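Mendside repair evenings to move into bigger rooms in July

By Jawad Sandhu
July

Print this story | E-mail to a friend
Share 18 | Comments 7

Anyone who has carried a dead toaster up the back stairs at Mendside on a winter evening, holding it out in front like a birthday cake and hoping not to meet somebody coming down with a sewing machine, will be glad to hear that the stairs are about to become a thing of the past.

The repair club, which has met above the old Caputo bakery for as long as most of its regulars can remember, is moving this month to the ground floor of the Faswood building on the other side of the river. There is a ramp at the door, a proper sink, and enough parking that you won't have to circle the block with a vacuum cleaner sliding around in the trunk.

Povilas Kütt, who runs the evenings and has probably brought more desk lamps back to life than any other man in the county, said he had been looking for a new home for the club since last fall, when the line for the electrical bench first stretched out the door and down to the sidewalk.

"I would look up and see people I knew standing there in their coats, with a kettle under one arm," he said. "They were very nice about it, they always are, but I felt bad every single time. You can't enjoy fixing a radio when there's a lady out in the rain with hers."

Last year the club looked at 964 items, a record by a wide margin, and sent most of them home in working order. Lamps were the most common patient, followed by coffee makers and then clothing of every sort, with zippers a steady source of heartbreak. The oddest visitor, by general agreement, was an electric organ that took four people to lift and needed only a new fuse. 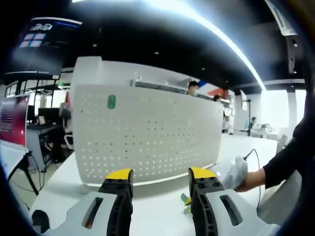 Jawad Sandhu

The new rooms come with a bit more table space, something the sewing crowd has wanted for years. Curtains are miserable things to hem on a card table, as anybody who has tried it will tell you, and there is always a rush of them in the spring when people open their windows and take a good look at what has been hanging there.

Rent at Faswood will be $300 a month, a little more than the club has been paying, and Kütt admits he lost some sleep over it. Then Stidorent, the tool rental place on the county road, offered to cover the first half year and threw in the loan of two soldering stations besides. After that the club will go on as it always has, with a coffee can by the door and no set price for anything. Put in what you can, Kütt says, and if you can't this time, come anyway and bring the thing that's broken.

He would also dearly like to hear from people who know their way around a bicycle. The club's one bike mechanic moved away in the spring to be closer to her grandchildren, and since then the flat tires and slipping chains have been handled by whoever happened to be free, with mixed results and a good deal of grease on the upholstery samples.

The first evening at the new address starts at 7 p.m., and there will be coffee and, if past form holds, far too much cake. Visitors are asked to bring no more than two items each and to empty the crumbs out of toasters before they leave home. Microwaves still can't be accepted. Anything left behind in the old rooms, including an unclaimed box of sewing patterns and a very handsome mantel clock that now keeps good time, can be picked up at the same table where you sign in.

Print this story | E-mail to a friend
Share 18 | Comments 7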